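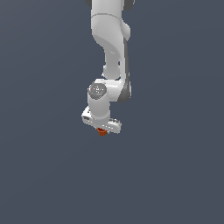
Figure 1. White on dark slate grey.

Colour and contrast in public notices: a survey of Pasham and Grudstead
Design and Communication, second-year project report
Submitted November 10, 2024

1. Background

The project started from a complaint. When the bus timetables in Pasham were reprinted last year, the old black-on-white sheets were replaced with pale green text on a cream ground. Several people in our year use the buses and found the new sheets hard to read at the stop, mainly in the evening. We wanted to find out whether this was a matter of taste or whether the colours were making the timetables harder to use.

We widened the question to cover notices of any kind that the public is expected to read standing up: timetables, parking notices, opening hours, safety notices and posters. We left out shop signs and advertising, where being noticed matters more than being read in full.

2. Terms used

Contrast in this report means the difference in lightness between the lettering and what is behind it. Two colours can look very different and still have low contrast. Red and mid-green are the usual case. If both are turned to grey on a photocopier they come out nearly the same, and for some colour-blind readers they are also hard to separate in life.

Ground means the colour behind the lettering. Reversed means light lettering on a dark ground.

3. Method

The work was done in July. We walked the centre of Pasham and the high street in Grudstead and photographed every notice that met our definition, which gave us 1,768 notices. Each was given a line in a spreadsheet with its place, its purpose, the colour of the lettering, the colour of the ground, the rough size of the lettering (small, medium or large) and its condition.

We then turned each photograph to grey and put it into one of four groups, from "clear" to "very poor". Two of us did this separately and compared results. Where we disagreed, the notice went into the lower group. A third person would have been better but the timetable did not allow it.

For the second part we handed out 300 short questionnaires, half at Pasham bus station and half at the Olteanu Library in Grudstead. Each had four versions of the same opening hours printed on it in different colours. People were asked to put them in order from easiest to hardest and to say whether they normally wore glasses for reading.

4. Results of the street survey

Of all the notices recorded, 577 fell into the "poor" or "very poor" groups. The worst were concentrated in a few kinds. Parking notices were nearly always clear, probably because they follow a set pattern. Opening hours in windows were the weakest, because the lettering is often put straight on the glass and the ground is whatever happens to be inside the building. White lettering on glass was readable when the room behind was dark and disappeared when the lights were on or a blind was down.

Fading was a bigger problem than we had expected. Red goes first. We found a number of safety notices on south-facing walls where the red lettering had turned to a thin pink, while the black border was still in good order. The bus timetables were not faded at all. They were simply pale when new.

Reversed notices did well as a group. Nearly all the ones we marked down had thin lettering, where the dark ink had spread into the strokes during printing. The paper used made a difference here and the glossy sheets held the edge of the letters better.

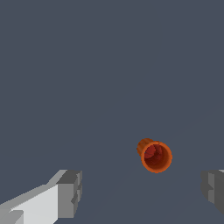 Choosing an accent colour for a dark notice was the part of the work that took longest to settle. Most councils we looked at use yellow or white on dark blue, and our first samples did the same. Orange was suggested as a third choice for single words such as "closed" or "diverted". The small cup in Figure 2 gives a fair idea of how a bright orange behaves on slate grey: the ring of the rim is easy to pick out, and the grey fingers in the bottom corners are much nearer to the ground in colour. We kept orange for single words and short lines and left the main text white. On a cream ground the same orange was weak and we dropped it.

5. Results of the questionnaire

Black on white was placed first most often at both sites. White on slate grey came second. Dark blue on pale yellow was third, although several people wrote that they liked it best to look at. Green on cream was last for nearly everyone, with or without glasses.

The comments were more useful than the order. People at the bus station wrote about glare from the plastic cover over the timetable, which we had not asked about. People at the library mentioned the size of the lettering more than the colour. One reply said that the colours were fine and the buses were the problem.

6. Test prints

Oltanier, the print shop next to the college, ran our test sheets at cost. We had three sheets made at timetable size: black on white, white on slate grey with orange for changes, and a copy of the present green on cream. Pinned up in a corridor and viewed from across it, the green sheet could be recognised as a timetable but not read. The other two could be read down to the route numbers.

A quote for 1,000 sheets showed that the dark version costs more because of the ink. For a town the size of Pasham the black on white sheet is the sensible choice.

7. Limits of the work

All the photographs were taken in daylight, in dry weather. The complaint that began the project was about evenings, so this is a clear gap. Turning a photograph to grey also depends on the camera, and we used two different phones. The questionnaire was answered only by people who were willing to stop, and nobody who could not read small print at all is likely to have filled it in.

8. Recommendations

Pasham should go back to black on white for bus timetables at the next reprint. Covers on the timetable cases should be changed for a matt type when they are due for replacement. Red lettering should not be used alone on south-facing walls. Shops putting opening hours on glass should use a solid panel behind the letters.

The spreadsheet and the test sheets are held in the department office.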